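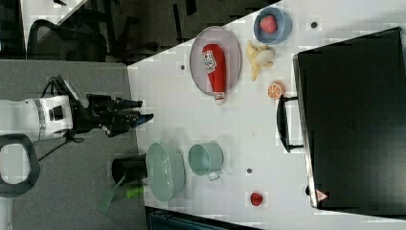
Samska Home and Kitchen Club

Keeping white worktops and tables looking bright

I love a white table. It bounces light round a dark room and makes even a cheese sandwich look like proper lunch. It also shows every ring, crumb and splash of beetroot, so over the years our members have swapped a great many ways of keeping one clean, and most of the good ones cost next to nothing!

The everyday wipe

Sweep crumbs off dry first. If you go straight in with a damp cloth you just push them about and drag the gritty ones over the surface. Then mix a small squirt of washing-up liquid into 500 ml of warm water, wring your cloth out well and work from the back towards you. Go over it again with plain water and dry with a tea towel. The drying is what gets rid of those cloudy streaks (I skipped it for years and blamed the soap).

Tea, coffee and curry

Bicarbonate of soda is wonderful stuff. Stir a spoonful with a few drops of water until it's like soft icing, dab it on the mark and go and do something else for a bit. Wipe off gently with a soft cloth. Turmeric is stubborn and may want 3 goes, but do keep at it, and if the table is near a window let the daylight help, as sunshine fades yellow stains beautifully. Try any paste on a hidden corner first, especially on painted wood or anything with a high shine.

Pots and pans

Never straight from the hob on to the table, please. A folded towel will do at a pinch, but a cork mat is better and you can cut your own from a roll. Check the bottoms of dark pans too. A rough base leaves grey marks which look like scratches and often aren't; a little cream cleaner on a damp cloth lifts most of them.
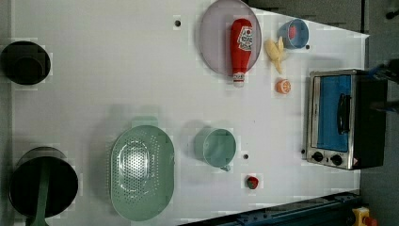 Pots and a toaster oven out on a white table.

Small ovens and toasters need room at the back and sides, so pull them well clear of the wall before you switch on. Empty the crumb tray every week while you're at it.

Sauce bottles

Wipe the neck and cap before the bottle goes down, and stand it on a saucer or plate if it's a dribbler. For a cap that has gone crusty, soak it in a mug of hot soapy water, then poke the hole clear with a cocktail stick. It's so satisfying! 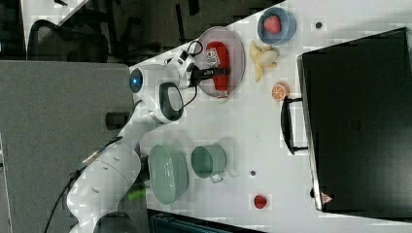

Fruit stains

Berries and cherries are the worst. Blot, don't rub, then use a cloth dipped in equal parts white vinegar and water. Keep vinegar away from marble and other natural stone, which it will dull for good. Banana skins left lying about can leave brown smudges, and warm soapy water sorts those out.

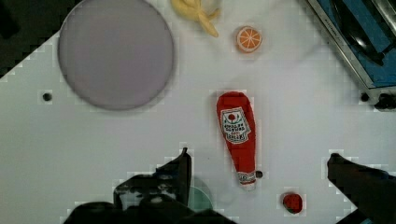 Page last changed: September 9, 2023

Plates with a rough foot ring can scuff a table every time they're slid across it. Run a finger round the underside, and if it feels like sandpaper, lift the plate or put a mat under it. Felt dots work well under fruit bowls and vases.

Yutong Su sent in a good one in May for sticky label glue: rub in a drop of cooking oil, leave it a few minutes, then wash off with washing-up liquid. It took an old price sticker off my own table without a trace.

More tips are always welcome. Drop them in the box by the door at club night.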